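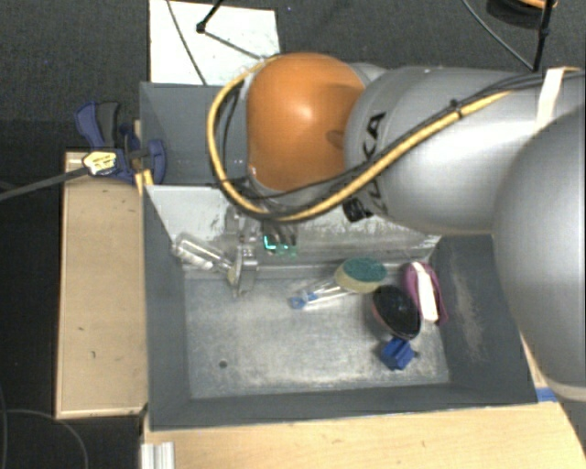 3.2 Sampling and preparation of the returned crates

The crates examined in this study were drawn from the wash depot at Curkardale, which handles returnable packaging for two regional produce distributors, Dundura and Akura. Both use a vented polypropylene crate of the same nominal footprint, but the Akura crate has a thicker base rib and a folded upper rim. A total of 121 crates were set aside in March, before washing, and each was given a paper tag stating the distributor, the moulding year on the base and the bay in which it had been standing.

Crates with a broken handle or a split corner post were left out, as the depot already rejects these by eye. This removed 45 items. The remaining 76 went through the full procedure. The split between the two distributors was uneven, with Dundura crates in the majority, and the results in Section 4 are therefore given separately for each type before any pooled value is stated.

3.3 Residue measurement

Residue was collected by swabbing three fixed areas: the inner base, the long side wall at mid-height and the underside of the rim. The swabs were moistened with sterile buffer and drawn across each area in two directions at right angles. Counts were read after incubation and are given per swabbed area. Readings above 3000 were treated as too dense to count and entered at that value, which lowers the reported mean for the rim area in particular.

The wash cycle was the depot's standard one – pre-rinse, alkaline wash, hot rinse, air knife – and no setting was altered for the trial. Water hardness was taken from the depot log. Swabbing was repeated after the crates had stood for one hour in the drying bay, using the half of each area that had not been touched the first time.

3.4 Wear scoring

Surface wear was scored on the five-step scale of the Ansah method, in which step one is a surface with moulding gloss intact and step five is a surface with scratches that catch a fingernail. Two assessors scored every crate separately, and where they differed by more than one step the crate was scored again under raking light. Figure 3 plots the wear score of the inner base against the count after washing.

The scale was drawn up for flat trays and does not deal well with ribs. On the Akura crates the rib tops were often worn to step four while the channels between them stayed at step two. We recorded the higher value in all such cases. Service life could only be estimated from the moulding year, and an older crate may have made some 1000 trips or spent long periods in storage; age was for this reason not used as a predictor in the model described below.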